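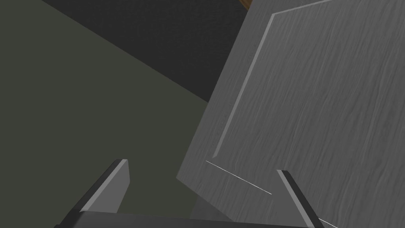

Grippers and End Effectors / Service Notices

Jiltis 300 Two-Finger Gripper: Closing Fault on Panel Edges

Applies to units with controller release 6 in cabinet door and drawer front handling.

Quaye has received reports of the Jiltis 300 continuing to close after contact with the edge of a framed panel. In the reported cases the fingers did not stop at the set force, and the controller showed fault code 842. One panel was cracked at the molding at the Cikstead plant. No injuries were reported.

The fault was reproduced in simulation and then on the bench at Konddale. It occurs when one fingertip reaches the face of a tilted panel before the other finger has made contact. The controller reads the uneven load as a sensor error and drops the force limit.

Until release 7 is installed, owners must:

Set closing force to 235 N or less.
Approach panels with both fingers an equal distance from the edge.
Keep all persons outside the guarded area while the gripper is powered.
Stop the arm and lock out power before clearing code 842. Do not clear the code remotely.

Release 7 is supplied at no charge and will be available in September. Fingers and palm do not require replacement.

Technical contact: Adwoa Fiadzo, Product Safety
Orders and returns: Edem Arthur, Customer Service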